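Workshop notebook, packaging and offcuts bench
Thu 8 October

Not at the bench at all today! I spent the whole session at a dining table with a heap of wrappers, and I'm writing it up while I still remember which bag was which. Érica asked for notes on what a normal household table collects before anyone sorts it, so that the sorting guide stops reading as if people eat nothing but cereal. Fair enough. Nele, you said you'd read these if I kept them shorter than last time. I'm trying.

Starting point

I didn't prepare anything, I just took the table as I found it. Round table, plastic cloth with a checkerboard print, coffee cups and roses and starfish all over it. I mention the cloth mainly because it's a terrible background for small white things (I looked straight past a tissue at first), and if we ever do a sorting session with visitors I want a plain one. Frøydis has that gray sheet from July, if the glue came out of it.

The bits I cared about most were the foam fruit net, the red tin and the bags. Foam nets are the piece everyone argues about. Salamatu keeps them and puts them around glasses when she moves house, Sushil says they go straight in the trash, and our guide has one line on them that I wrote myself and no longer agree with. So the yellow one got most of my attention. It's the thick, soft-strand sort with the diamond lattice, very stretchy, and it flattens to almost nothing, so a whole stack of them would fit in a shoebox.
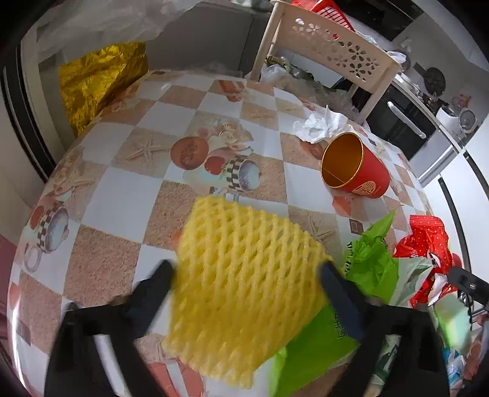 The bags

A bright green plastic one, a red snack bag with white polka dots, and a pale whitish-green one you can see light through. I'd like to say I know what all three are made of but I don't, and I'm not going to guess in the notebook after the Kuzmenko business (for anyone new: I wrote down a film type from the feel of it, it got copied into the guide, and it was wrong for months). They go down as "film, unknown" until Sushil has had a go at them.

The snack bag was crinkled and partly torn open, so it goes with the torn ones. My own feeling is that a torn bag is harder to keep for anything, and people know it, so they stop caring where it goes. A bag with a clean opening gets folded and put in a drawer. I have no numbers for this, it's just me being nosy in kitchens.

The tin

Lovely thing, a red cylinder, glossy gold inside, with a round gold emblem on the wall. I'd keep it for pencils in a second. For the guide it's a nuisance, though, as our tin page has only food cans on it and I can picture someone standing there with a fancy gift tin not knowing if it counts. I want a separate entry for gift and tea tins. I'm not saying this one held tea, I have no idea what it held! Ilar did a page for these that was clear and short, and I think we should borrow the layout if they don't mind. Érica, could you ask?

Also a note on the tissue. Crumpled tissue is residual waste in our guide and I'm happy with that, but it should be in the first column. It's the thing people have in their hand most often and they shouldn't have to turn a page for it.

The floor and the bin

I got so caught up in the table that I nearly forgot the rest of the room, and the rest of the room is where the real pile is. There are bags and wrappers on the floor by the wooden chair at the far end (pretty chair, flower-shaped holes cut in the back), and a red plastic basket on top of it. The round black bin stands in front of the red chair, and it had a white-and-green carton in it, a green printed package and a folded white paper. So carton, package and paper in one bin, all together, and this is the thing I keep telling Nele: the bin is close to the table and it's the only one close to the table, so it gets everything. I'd do the same.

There's an open cardboard box on the floor too, against the lower cabinets. My suggestion for a household like this would be to use that box for paper and carton and leave it exactly where it is. No new bins, nothing to buy. Trokex would love to sell people a set with colored lids, and the lids are nice, but a box that's already in the kitchen is a box people will use.

The double-happiness cutouts on the upper cabinets cheered me up every time I raised my head, by the way. I want some red paper for our own cupboards. 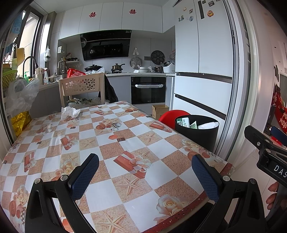

To do

Rewrite the foam net line. My draft: "Keep for wrapping glasses or fruit. If you can't use it, residual." Salamatu and Sushil can fight over the order.

New entry for gift tins, after the food cans.

Move tissue to the first column.

Ask Sushil to look at three films (green, red with dots, pale green). Use tray 11 on the Aswood shelf, the one with the working label, and please don't put them in with the July samples.

Plain tablecloth for visitor days. Frøydis, is the gray sheet clean?

Find out if the printer can still change page 2 before the next run, or if we're stuck with it as it stands. I'll call them tomorrow morning.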